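Watemis Community Sound Archive
Call for participants: the Kitchen Recordings
Open to anyone who lives, has lived or regularly eats in Flarport

We're looking for 70 people who will let us record them cooking something they know by heart.

It doesn't have to be a family treasure. It can be the rice you make on a Tuesday when you're tired, or the soup your neighbor taught you over the fence, or the pancakes you invented at nine years old and have never changed since. What we're after is the sound of it: the knife, the lid, the tap running too long, you muttering at the stove, and above all you talking while your hands are busy. People say wonderful things when they're chopping onions.

The Watemis archive already holds 3,141 recordings of life in and near Flarport. We have ferry horns, church bells, two complete high school marching seasons, a lot of frogs, and the last working day of the old cannery. We have almost no kitchens! When Heather Carnegie went through the catalog last winter she found four recordings made within earshot of a stove, and one of those was an interview about snowplows that happened to have bacon going in the background. (It's a terrific recording. Ask to hear it.)

So this is the gap we want to fill, and we'd love your help.

What taking part involves

One visit to your home, or to our kitchen on Daneshvar Street if you'd rather not have people over. Two of us come. One sits with the recorder and the other one talks with you, or keeps quiet if you cook better that way. We plan on three hours door to door, and that includes setting up, a cup of something, and eating whatever you've made if you're willing to share.

Before the visit we'll call you for a short chat. We'll ask what you'd like to cook, what languages you'd like to cook in, and whether anybody else will be in the house. Kids, dogs, birds and roommates are all welcome on the recording as long as the grown-ups have signed the form. Refrigerators are welcome too. We used to ask people to unplug them and then Heather forgot to plug one back in, so now the hum stays.

A couple of weeks afterward you'll get a link to the full recording and you can ask us to take out anything you like. A name, a story about your sister, the whole middle section. You don't have to say why. Nothing goes into the public collection until you've listened and said yes.

Every participant gets a $70 thank-you payment, plus the cost of ingredients up to $14 if you bring us the receipt. You'll also get your own copy of the finished recording, on a disc or as a file.

Who we'd like to hear from

Anybody 18 or over. Under 18s can take part with a parent or guardian in the room, and we'd be delighted to have a few teenagers in the mix.

We're especially short of people who live alone, people who work nights and eat dinner at seven in the morning, people who cook in a dorm or on a boat or on one electric ring, and people who learned to cook late in life. If you cook with a disability and have worked out your own way of doing things, please write to us. If you think of yourself as a bad cook, please also write to us. Our pilot session featured a badly burned grilled cheese and it is one of the liveliest half hours in the whole archive.

You don't need to speak English for the recording. Kanako Hosoda can run sessions in Japanese and Portuguese, and for other languages we'll find an interpreter or just let you get on with it and sort out the transcript later.

What we can't do

We aren't able to record in restaurants or food trucks this time around. That's a different permission form and a different kind of noise. We also can't film. This is sound only, so wear your oldest sweater and leave the dishes where they are.

If you come to Daneshvar Street

The kitchen is on the ground floor with a ramp at the side door. There's a gas range, a decent oven, two sinks and a big selection of pans, though you're very welcome to bring your own, and plenty of people prefer to. A pan you've had for years sounds different from one you met that morning. There's free parking behind the building after 4, and the Rotard Avenue bus stops across the street.
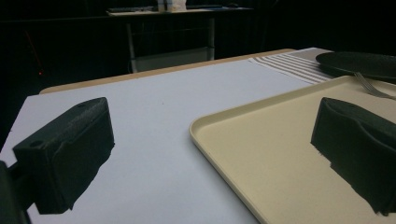 Kanako Hosoda: I'd add that you should pick the dish you make without thinking, even if it seems too plain. In the pilot, people who chose something fancy spent the whole time reading the recipe out loud to themselves, and the ones making eggs told us their life stories. Also, please don't clean up for us. I love the rattle of a crowded drawer.

How to sign up

Send an email or a letter, or leave a voice message, with your name, the best way to reach you, and a sentence or two on what you'd cook. That's the whole application. If you leave a voice message from your kitchen, so much the better — we may ask to keep it.

Sessions start in September and run until we've reached our 70. We record on weekday afternoons and evenings and all day Saturday. Tell us if mornings are the only thing that works and we'll see what we can do.

We'll answer everyone. If more people write than we have room for, we'll choose so that the finished set has as many kinds of kitchens in it as possible, and we'll keep the rest of the names for a second round, which we very much hope to run.

Questions about access, payment or the permission form go to Heather Carnegie at the archive desk, open 10 to 4. Copies of the form are at the desk in large print. If you'd like to listen before you decide, two of the pilot sessions are on the headphones by the front window, including the grilled cheese.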